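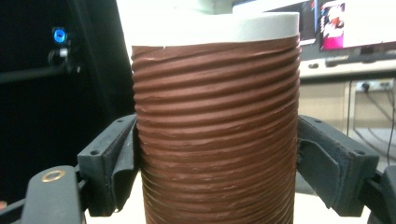

Une pince à tenir en main, fabriquée entre un garage et un atelier partagé

Valtteri Kokkonen parle vite et dessine en parlant. En une heure d'entretien, il a rempli le dos de deux enveloppes, cherché une clé Allen qu'il avait dans la poche et démonté un doigt de pince pour me montrer l'usure du patin. Il est menuisier de formation, il a appris l'électronique le soir, et il construit depuis l'hiver dernier, avec Nelli Mäkelä, une pince que l'on tient à la main et qui doit un jour servir de modèle à un petit bras robotisé. Le projet s'appelle Pellik. Il est né chez lui, puis il a déménagé à l'atelier partagé Estmont quand la table de la cuisine n'a plus suffi.

« Au départ je voulais un bras complet, avec les moteurs, tout ! raconte-t-il. Nelli m'a dit de commencer par la main. J'ai boudé une semaine et puis je m'y suis mis. »

Nelli, elle, vient de la mécanique de vélo. Elle a dessiné les deux doigts, gris foncé, anguleux, chacun avec un patin sur sa face intérieure. « J'ai l'habitude des mâchoires de frein, dit-elle. Deux surfaces qui viennent serrer quelque chose de rond, je connais. Sauf qu'une jante, c'est toujours pareil. Là, on change d'objet toutes les cinq minutes. »

L'objet du moment est un grand cylindre à couvercle blanc, habillé d'une surface brune toute en nervures horizontales, avec des éraflures pâles dans les creux. Valtteri l'adore. « Regardez ces reliefs, c'est magnifique pour nous. Sur un tube lisse, on ne sait pas très bien ce que fait le patin. Avec des nervures, on sent tout de suite dans la poignée si on est posé dessus ou entre deux. Je pourrais y passer la soirée. »

Il y passe d'ailleurs la soirée, assez souvent. Le cahier posé près de lui contient 300 prises notées à la main, avec l'objet, la hauteur de la prise et une remarque (« trop haut », « bien », « bien mais de travers », et une fois simplement « aïe »). L'objectif est d'arriver à 500 avant la journée portes ouvertes du mois d'août.

Je lui demande ce qui a été le plus difficile. Il pense aux moteurs, se ravise, et parle des vis. « Les vis ! Sur la première version, j'en avais mis partout, et pour changer un patin il fallait tout ouvrir. Maintenant on démonte un doigt sans toucher au reste. Teemu m'a aidé à repenser les platines. »

Teemu Koskela travaille à l'établi d'en face, sur une petite fraiseuse qu'il remet en état. Il lève la tête en entendant son prénom. « Je l'ai surtout empêché de coller les pièces, dit-il. Il colle trop. C'est un menuisier. »

Le budget, ils en parlent sans gêne. Le prototype leur a coûté 968 euros, essais ratés compris, et les essais ratés pèsent lourd : un jeu de doigts trop souples, un boîtier imprimé dans le mauvais sens, un capteur grillé par Valtteri le soir même de son arrivée. « Si je le refaisais aujourd'hui, je pense que je m'en sortirais bien en dessous, mais il a fallu payer pour apprendre. Et puis je me suis tellement amusé. » Nelli compte aussi les patins, qu'elle découpe elle-même et qu'elle change toutes les 100 prises, même quand ils ont l'air en bon état. Elle a essayé trois matières avant de s'arrêter sur la plus tendre. Elle n'est pas encore convaincue.

La suite ? Le bras, évidemment. Il existe déjà en partie, dans une caisse sous l'établi : une base, deux segments, un moteur d'épaule récupéré sur une vieille machine. L'idée est de monter dessus les mêmes doigts que ceux de la version à main, pour que ce qui a été appris avec l'une serve à l'autre. « C'est ça qui me plaît le plus, dit Valtteri. Je prends un objet, je sens comment ça serre, je note, et le bras aura exactement les mêmes doigts que moi ce soir-là. Enfin, pas les miens. Vous voyez ! »

Nelli est plus prudente. Elle voudrait d'abord revoir l'angle des patins, qui lui paraît bon sur les gros diamètres et moyen sur les petits – elle a déjà un croquis, au crayon, avec plusieurs ratures. Valtteri, lui, voudrait brancher le moteur dès demain. Ils en discutent encore quand je range mon carnet, et Teemu est venu tenir la base pendant qu'ils cherchent le bon câble.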